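Paddle handover set, two arms. Picking up from Roman's notes, same bench, same paddle (red rubber one, black edge).

Plan for this block – left gripper gets hold of the blade edge, right comes in open and takes over. 30 demos, then swap so right starts. Parvaneh driving, me labeling. Start pose of the paddle changed every time, handle direction too, otherwise the policy just learns one spot on the table like it did with the Otach set. 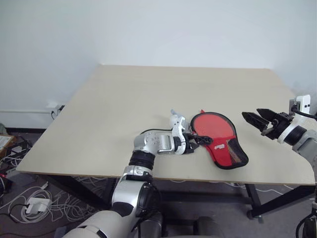 Stavska, Apr 8, 2018

First 8 demos thrown out. Left arm log was lagging behind the video, clocks not synced after the restart. Fixed, restarted the count from zero. Pushpa please put the sync check in the startup script, I keep forgeting it.

After that much better. Left contact on the edge is touchy – come in too fast and the paddle spins instead of getting pinched. Parvaneh now slows down for the last bit and it helps. Keeping the spun ones anyway, tagged "retry", as long as she recovers without lifting both arms away.

Wrist views: fingertips are scratched up, black plastic with thin white lines across the top and outer face of the right one. Asked Bronisława wether new tips are coming from Banora or if we print our own. Don't want to change tips halfway through a set, so these stay on until the 30 are in.
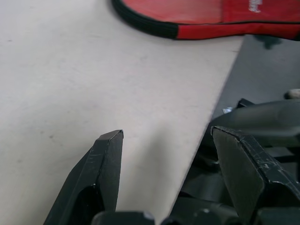 Do failed grasps go in the training set?
Only if the operator recovers in the same take. Drops and aborted takes go in the reject folder, with a reason in the file name.

Done so far: 13 good, right-first not started. Whole collection is around 2,000 takes, so this is a small piece of it, but handovers are what we're short on.

To do
– Atieno to rerun the wrist camera exposure, tabletop comes out very pale
– decide on tips before the right-first block
– copy everything off the local drive tonight, it's nearly full agian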